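Wrist camera policy does great on replay, falls apart live – timestamps or something else?

Forum: Manipulation software > Perception and control

janky_jacobian
Posted in July

So I've been fighting this for 11 evenings and I need other eyes on it.
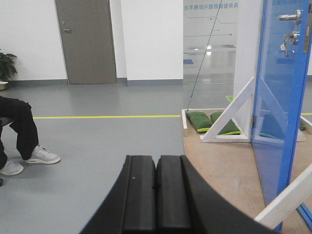
The policy takes the wrist view plus joint positions and spits out a short chunk of end effector moves. On recorded episodes the predictions track the demos really nicely. I mean really nicely, I was showing people the plots. Then I run it live and the arm heads the right way, gets close, and starts doing this little sideways wobble before it commits to a grasp. Sometimes it commits a couple of centimeters early. Sometimes it just keeps wobbling until my timeout kicks in.

Setup: parallel gripper, small camera at the wrist, 100 demos for this task. Image loader and logger are both from Jasska (our in-house stack, don't look for it). Control loop runs on its own thread and grabs the newest frame it can find. Chunk length is 18 steps, and I execute all 18 before asking for a new chunk.

Things I already tried: lower gains, a different seed, retraining with more crops and color jitter. The color jitter run was worse, if that tells anybody anything.

----

pogo_solver
Replied

Executing all 18 steps open loop while the camera is on the thing that's moving? I'd start there. Try running 6 and replanning. The first few steps of a chunk are usually the good ones, and by the end you're acting on a view that's long gone.

Also, what are you stamping frames with? Arrival time or capture time?

----

janky_jacobian
Replied

Um. Whatever Jasska gives me. Let me look.

Edit: arrival time. The logger stamps the frame when it gets written to the queue. Joint states get stamped on the controller side. So those are two different clocks too, great.

----

Yaneth Cabrera
Replied

Well there you go! We had the same wobble at Norkau and I blamed the network for weeks. Your demos were logged with one delay (logger stamping late, joints on time) and live you've got a different delay, because the control thread grabs "newest" and skips the queue. The policy learned to expect a stale picture next to fresh joints. Now it gets a fresher picture and it's confused about where it is. Replay looks perfect because replay has the exact same offset baked in.

Cheap test: wave the arm side to side, log images and joints, get the motion out of the image with optical flow, then cross-correlate it with joint velocity. Do it once through the logger path and once through the live path. If the peaks land in different places you've found at least part of it.

----

Rikkitikkitorque
Replied

I don't buy that it's all timing. I've seen plenty of policies with bad offsets that were just a bit sluggish. A wobble right before grasp says to me that it's undecided between two ways of approaching. Were all 100 demos done by the same operator?

And look at how much room is in that view. You've got a door, a glass wall, somebody's sneakers, a plant. If your demos had people sitting in the same spots all the time, the network can use that to work out where the arm is pointing, and then somebody moves a chair and you're toast. I'd mask or crop hard before touching the clocks.

----

janky_jacobian
Replied

Two operators, me and Jhonatan Zapata. He comes in from the left, I come straight down. So, uh, yeah, two approaches.

I did crop harder in one run, it didn't do a whole lot. But that was the same run as the color jitter so I've got no idea which one did what. I know, I know.

----

pogo_solver
Replied

One change at a time, man

----

Yaneth Cabrera
Replied

@Rikkitikkitorque two approaches would give you a wobble, sure, but it should show up early on, where the paths split. He says it gets close first. Close to the object is where a small time offset turns into a big pixel offset, with a wrist camera anyway. I'd still do the clocks first, it's an hour of work and no retraining.

The background thing is real though, I'll give you that one. I'd want augmentation over masking. A hard mask threw away stuff we needed on the reach.

----

Rikkitikkitorque
Replied

Depends where the paths split! If both of them reach to the same hover point and only then pick a side, it'll look exactly like what he's got. Plot end effector XY for all the demos, one color per operator. That's ten minutes, which beats your hour :)

----

bostrom_refugee
Replied

Side note for anyone on the Boström driver: "newest frame" is not the newest frame. It keeps a small internal buffer and hands you the oldest one in it unless you set the depth to one. Cost me most of a spring. No clue if it applies here.

----

janky_jacobian
Replied

Not on Boström, this one goes through the Nanico wrapper, but I checked the buffer anyway and the depth was set to four. Set it to one now.

Okay, results so far. Did the wave test. Peak through the logger sits at over 100 ms, live path is way shorter, so Yaneth's right that they don't match. I put a fixed delay on the live frames to line them up (ugly, just a ring buffer) and went to 6 steps per chunk. The early grasps are mostly gone. The wobble is smaller but it's still there.

Then I did the XY plot. Annoyingly, Rikkitikkitorque also has a point – the two colors sit on top of each other until right before the object and then fork.

----

Rikkitikkitorque
Replied

Ha! I'll take it.

Retrain on only one operator's demos and leave everything else alone. Half the data, but if the wobble dies you know.

----

pogo_solver
Replied

And please fix the stamps at the source before you record anything new. The ring buffer is fine for tonight, but six months from now somebody swaps the camera and that constant is wrong and there's no comment in the code. Ask me how I know.

----

janky_jacobian
Replied

Comment added, it says "sorry". Capture-time stamps are going into Jasska this week and I'll put both streams on one clock while I'm in there. Training on just Jhonatan's demos overnight, his are cleaner than mine. Will post the curves when it's done.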